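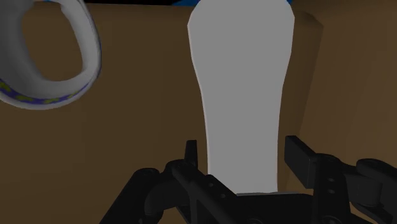 Grasp planner stops short in sim, wrist view

rguerra
Posted 14:07
Running the Drunetus planner against our simulated wrist camera. With the tall white object between the fingers, the depth estimate jumps and the planner refuses to send the close command. Log says "target exceeds view" at step 867. With smaller objects it closes fine. Controller runs at 30 Hz. Has anyone got round this?
Rogério Guerra

kadov_user
Posted 14:31
Your object runs out of the top of the view, so the box fit has no upper edge to work with. Turn the box check off for the last 7 cm and go on finger positions alone.

pellam
Posted 14:52
I wouldn't. We did that at Dekemwood and it closed on thin air whenever the pose was out. Keep the check, but take the pose from the last step where the whole object was in view, then carry it forward with the arm kinematics.

kadov_user
Posted 15:10
Fine in sim, where the kinematics are perfect. On a real arm you carry the error forward too.

pellam
Posted 15:16
He said sim.

yensuk_t
Posted 15:40
Also check your segmentation. Pale grey-white object, and the ring top left is mostly white as well. Ours used to merge the two — mask by depth first.

rguerra
Posted 17:22
Masks are separate, I checked. Tried pellam's way and 17 runs closed without the error. Haven't tried it on the arm yet, so kadov_user may still be right.

kadov_user
Posted 17:45
Post the log when you do.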